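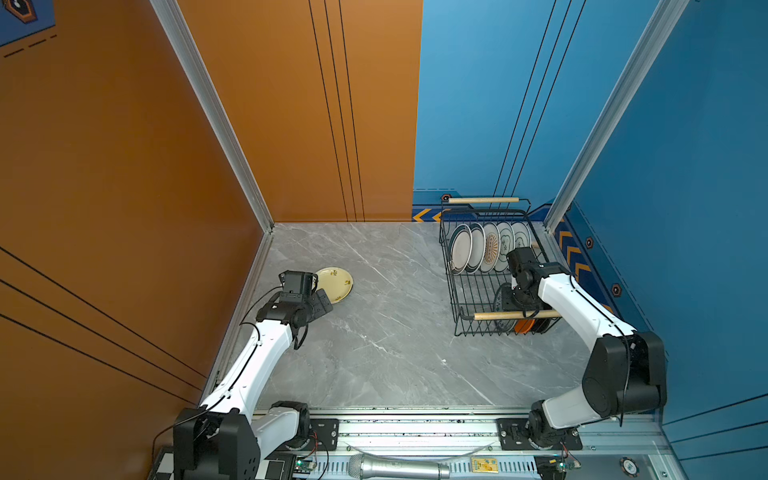 Do you need to know how to code to make a one-button joke website?

You can make one with a free page builder and a plain list of sentences. The builder handles the button, and you supply the jokes. If you already write your own pages, the steps are the same and you can skip the parts about the builder.

How to Make a One-Button Excuse Generator
By Shona Galbraith

A one-button site does a single thing. The visitor presses the button, a line of text appears, and they press it again until they find one they want to send to a friend. Mine gives excuses for not coming to a party. The same method works for bad band names, fake fortune cookies, compliments, pet names or reasons the printer is broken.

What you need

A computer with a browser. You can do the last steps on a phone but the list is painful to type on one.
A spreadsheet program, any kind.
An account with a page builder. I use Pollon, and the menu names below are Pollon's. Other builders have the same things under other names.
A small square picture for the browser tab, if you want one.

Step 1. Pick the sentence shape

Decide on the shape before you write any jokes. Mine is:

I can't come because [person] has [verb] my [object].

The words in brackets are slots. Each slot gets its own list, and the site picks one entry from each list when the button is pressed. One slot gives you a site people finish in a minute. Four slots usually turn to mush, with the joke lost somewhere in the middle of the sentence. Two or three is right for most ideas.

Write out a handful of full sentences by hand first. If you can't come up with any that make you laugh, change the shape now.

Step 2. Fill the lists

Open a spreadsheet and give each slot a column. Put the slot name in the top row, in lowercase, with no spaces. Fill in the entries underneath, one per cell.

Aim for 20 entries in each column to begin with. Keep them short. "My landlord" is better than "the man who owns the building I live in," and a long entry in one slot limits what can sit next to it.

Every entry has to work with every entry in the other columns. These are the mistakes that come up most:

Mixing singular and plural. If one person entry is "my cousins," then "has" is wrong. Either leave out plurals or move "has" and "have" into the person column.
Putting "a" or "an" in the sentence shape. Put the article in the cell with the noun, so you get "an accordion" and "a kayak" without any trouble.
Leaving a space at the end of a cell. It shows up as a double space on the page. Most spreadsheets have a trim function that clears these.
Capital letters. Use them only for names.

Step 3. Take out the lines that will go wrong

Random text puts things together that you would never put together yourself. An entry that is fine alone can turn nasty next to another. Go down the lists and take out anything about illness, death, real people or where somebody comes from. Then look for entries that are harmless only because of the word you had in mind beside them.

My first list had "the surgeon" under person and "removed" under verb. It was funny with "bicycle." It was less funny with several other things in the object column, and I took both out.

Step 4. Load the lists

Save the spreadsheet as a CSV file. In Pollon, start a blank page, open the Data panel and choose Add list. Select your file. The column names should appear as a row of gray labels. If you see only one label with commas in it, your spreadsheet saved with semicolons, so go back and change the separator in the export window.

Add a text box to the page. Type your sentence shape into it and drag a label onto each slot. Save.

Step 5. Add the button

Drop a button under the text box. In its settings, set On press to Shuffle, then tick the text box as the target. Turn on Avoid repeats. Without that setting the same line sometimes comes up twice in a row and visitors think the button has stopped working.

Give the button a label that asks for something. "Get me out of this" did better with my friends than "Generate." Keep it to a few words so it fits on one line on a phone.

Fix the height of the text box as well. If you leave it on automatic, the button jumps up and down as the sentences change length, and people trying to press it quickly will miss. Set it tall enough for your longest sentence.

Step 6. Add a copy link

Most people who like a line want to send it to somebody. Add a second, smaller button with On press set to Copy text. Put it well away from the main one. I had them side by side at first and kept losing good excuses by hitting the wrong one.

Step 7. Make the tab picture

Draw something simple in a square. I used Pilex, which runs in the browser and saves at the right size. A single shape in one bright color reads best when it is that small. Letters mostly don't. Upload it under Page, then Icon.

Step 8. Test it

Press the button for a few minutes and write down every line that doesn't read properly. Then hand it to someone else. My neighbor Adomaitis went at it through an entire baseball game and sent me a list of grammar errors that I had read straight past.

Check the page on a phone held upright, and again with the phone sideways. Check it with the text size turned up. Try the copy link in a message to yourself.

Step 9. Publish

Press Publish and choose an address. Short addresses that can be said out loud get passed around more easily. Gimby, which is what I called mine, is not a word, but people can spell it after hearing it once.

The free plan covers 2,000 button presses a month. Past that, the page stays up and the button goes gray until the next month starts.

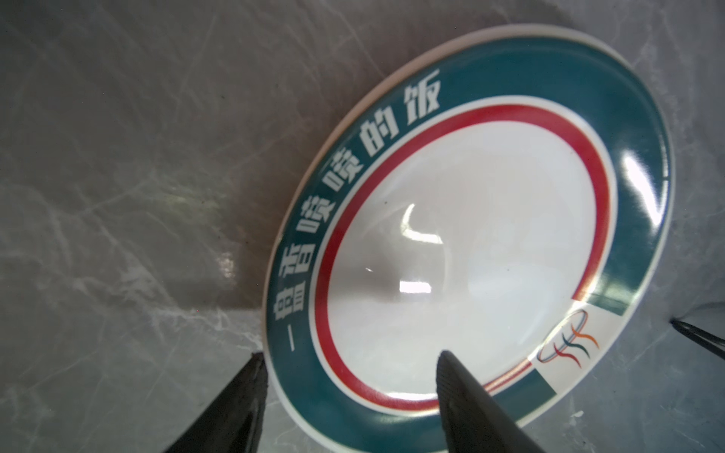 DULUTH, Minn., March

A few notes now that the page has been up for a while. The counter stood at 1,476 presses when I checked this morning, so I am still on the free plan.

Several readers asked how to change the lists without taking the site down. Edit the spreadsheet, save it as a CSV with the same file name, and choose Replace list in the Data panel. Don't rename the columns. If you do, the labels in the text box go blank and you have to drag them in again.

If old lines keep coming up after you replace the list, reload the page with the browser cache cleared.

One reader wanted certain words to appear less often. There is no setting for this, but you can get the effect by entering the common words twice in the column and the rare ones once. Avoid repeats compares whole sentences, so the doubled entries don't upset it.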